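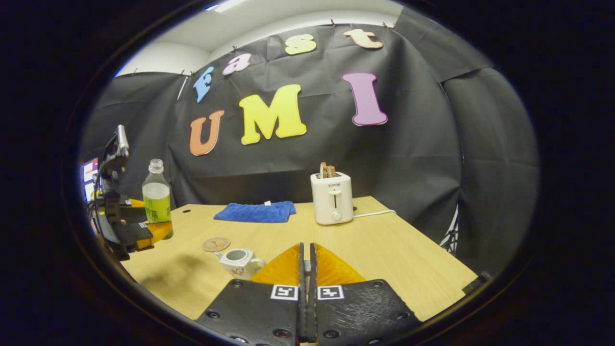
Black fabric backdrop with foam letters, wooden table in front.

Ikonen Adds Washable Black Drape Cloth to Skuvero Line

7 shares | 0 comments

VUSTDALE, Jan 22, 2020 -- Ikonen, a maker of woven cloth for stages, studios and exhibit halls, today announced a washable black drape cloth under its Skuvero name. The new cloth, Skuvero Matte, is meant for temporary enclosures and backdrops that are put up, taken down and stored many times over their working life. Orders are open to dealers and to direct account holders.

Skuvero Matte is a polyester cloth with a brushed face and a flat back. The face is raised in a single pass after dyeing, then sheared to an even height. The short nap scatters light that strikes the cloth at a low angle, which is the condition under which plain woven black cloth tends to look gray. In tests at the company's Vustdale plant, the cloth absorbed 92 percent of visible light from an overhead source. The figure applies to new cloth, hung flat and brushed once before measurement.

Earlier Skuvero cloths were made for permanent hanging and had to be dry cleaned. Matte can be washed in cold water in a front-loading machine and hung to dry. Samples were measured again after 30 wash cycles. Shade change was within the limit Ikonen sets for panels sold as matched pairs, and shrinkage in the length was greater than shrinkage in the width. The full wash report, including the readings for each dye lot tested, is supplied with the technical sheet.

"Most of the returns we saw on the older cloth were for marks, and most of the marks were from handling," said Seija Hämäläinen, product manager for woven goods at Ikonen. "The cloth itself was sound. Customers had no practical way to clean it between jobs. We started with the wash requirement and worked backward to the yarn."

Yarn and weave

The cloth uses a dope-dyed filament in the warp and a piece-dyed spun yarn in the weft. In dope dyeing, color is added to the polymer before the fiber is formed, so the color runs through the whole cross section. The warp carries most of the load in a hung panel and takes most of the rubbing along folds. Using dope-dyed yarn there limits the pale lines that form when a stored panel is creased in the same place each time.

The spun weft supplies the fiber ends that are raised to form the nap. Piece dyeing the weft lets the mill correct shade late in the process. Kauko Ahonen, who runs the finishing line, said the two-stage method added a step but reduced the amount of cloth set aside for shade.

"With the first trial lots we had good black on the face and a slightly brown back," Ahonen said. "It passed the light test. It did not look right when a corner turned over. We changed the dye recipe in October and the back has been acceptable since then."

Fire treatment

The treatment in Skuvero Matte is part of the warp fiber and is applied to the weft as a bath finish. The bath finish is reduced by washing. Ikonen advises users to have panels tested again after 30 washes, or sooner where local rules call for it. A test strip in the same cloth and from the same dye lot is sewn to the back hem of each finished panel and can be cut away without affecting the hang. Bulk cloth sold by the roll does not carry a test strip. Roll buyers can request a loose sample from the same lot.

Certificates are issued by lot number. The number is woven into the selvage and printed on the hem label. If the label is removed, the selvage number remains valid for certificate requests, provided the selvage has not been trimmed.

Hanging and edge finish

Finished panels are supplied with one of three top edges: webbing with grommets, an open pole pocket, or a plain folded seam for clips. The plain seam is new to the line. It has two layers of webbing inside the fold and no metal parts, and is intended for users who hang cloth from light framing with spring clips or clamps. Clips with toothed jaws may mark the nap. The marks can usually be brushed out but may remain if the panel is left under tension.

Side hems are weighted only on request. Bottom hems take a flat chain or can be left open. For enclosures with corners, Ikonen recommends that panels overlap and that the nap run downward on every panel. Two panels hung with the nap in opposite directions will show as different shades even when cut from the same roll. An arrow on the hem label shows the direction.

Signs, letters and other light items may be pinned to the cloth. Fine pins leave no lasting hole in most cases, as the spun weft closes around the shaft when the pin is drawn. Pressure-sensitive tape is not recommended on the brushed face. It lifts fiber, and the remaining adhesive holds dust that washing does not fully remove.

Independent trial

Before release, sample panels were placed with Gundimum, an exhibit contractor that builds and strikes temporary rooms for trade events. Gundimum kept a log of each installation, with notes on creasing, dust and time to hang. Andri Gasser, who oversaw the trial for the contractor, said the cloth performed well in short-term use and named one concern.

"Dust pickup is higher than on an unbrushed cloth," Gasser said. "We expected that. A dry brush handles it on site, but it is one more task for the crew, and it should be in the schedule. Creases from the bag dropped out within 90 minutes in a heated hall. In an unheated one we needed steam."

Ikonen has added a note on dust to the care sheet and will include a brush with orders of finished panels. Steam should be applied from the back. Direct contact between an iron and the face will flatten the nap and leave a shine that cannot be reversed.

Storage

Panels should be stored dry, face inward, and folded loosely or rolled on a tube. Rolling is preferred for long storage. Panels stored in sealed plastic while damp may develop odor and, in time, mildew on the cotton sewing thread used in the hem label. The main seams are sewn with polyester thread.

Availability

Skuvero Matte is offered in black only. Finished panels are made to order. Roll goods are held in stock at Vustdale and ship in seven days. The older dry-clean cloth stays in the catalog for customers who need to match existing installations, but no new widths will be added.

Raimo Hämäläinen, head of sales, said dealers would receive swatch cards with both faces of the cloth shown. "Please judge it hung up, under the light you plan to use," he said. "A swatch held flat in the hand gives a poor reading on any brushed black."

About Ikonen

Ikonen weaves, dyes and finishes technical cloth at its plant in Vustdale. Its products include stage drapes, projection masking, dust covers and lining cloth for transport cases. The company sells through dealers and directly to contractors.

Press contact

Tyyne Toivonen, Communications
Ikonen, Vustdale
Technical sheets, wash reports and swatch cards are available on request. Please state the lot number if your question concerns cloth already supplied.

Sign up for our newsletter to receive product notices by email. You can unsubscribe at any time.

This site uses cookies to remember your settings. By continuing to browse, you accept their use.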